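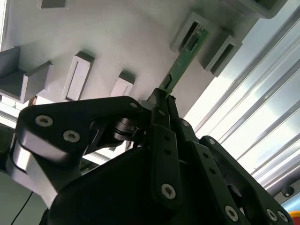
Han-gyeol Kwak wrote in after the last walk-round to ask whether the ladder check could be dropped from the winter list, seeing as we only have the one stepladder and it hardly ever comes out. Fair question! I thought about it on the bus home and the answer is still no, sorry, and I've put my reasons under item 4.

So, the December walk-round at the Dikberg unit. I do it before the kettle goes on, otherwise I get talking and miss half of it. Same list as before with my comments added, and I've marked each one OK, FIX or WATCH.

1. Front door and step
OK. Door closes by itself and the latch catches. The grit bin is full (thank you, whoever did that) and the mat lies flat now that the curled corner has been trimmed off.

2. Fire exit at the back
FIX. The door opens fine with one push on the bar, but there were flattened boxes leaning on the wall outside, and in a wind they'd be straight across the way out. I've moved them. Please take cardboard all the way to the cage, even when it's raining and the cage feels like a very long way off.

3. Extinguishers
OK. Pins in, tags in date, needles in the green. The one by the Gedeck shelving had a coat hung over it again. I know it looks like a hook. It isn't a hook!

4. Stepladder
WATCH. Feet are all there, rungs are clean, and the locking bar clicks home, but there's a bit of sideways wobble at the top that I don't remember from the autumn. Han-gyeol, this is why it stays on the list: things that hardly ever come out are the ones that get grabbed in a hurry with no one looking at them first. Don't use it above the second rung until I've had the hinge bolts nipped up.

5. Leads, plugs and sockets
FIX. Two extension leads plugged into each other behind the Grullton cabinet. I've taken one away and it's in my drawer, so come and have a word if you really do need the extra reach. All the plugs I looked at were sound, no scorch marks and no bare flex.
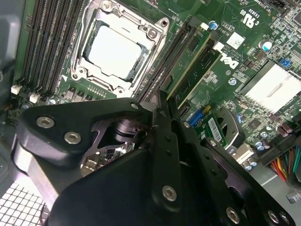 The socket by the window is still loose in the wall and still has my tape over it. I've chased it twice and I'm promised somebody on Friday, so please leave the tape alone until then.

6. First aid box
FIX. Down to 5 plasters and no eye wash at all. The burn gel was out of date, so that's gone in the bin. New stock is on order. If you take the last of something, scribble it on the lid, I don't mind how messy it is.

7. Heating and air
WATCH. The Sun heater in the corridor takes ages to get going and smells of hot dust when it does. I gave the grille a good hoover and it's better, though I'd like a proper look inside before the really cold weather. Keep coats and paper off it, please.

8. Lights
OK inside. Outside, the lamp over the bike rack comes on late, so it's pretty dark there at going-home time. Reported.

9. Kitchen corner
OK, mostly. The fridge seal is clean and the kettle base is dry underneath. The tea towel was on top of the toaster, so I've put up a peg for it on the other side of the sink.

Items 2 and 5 are sorted for now, 6 is waiting on the delivery, and I'll do the ladder bolts myself once I've found the right spanner.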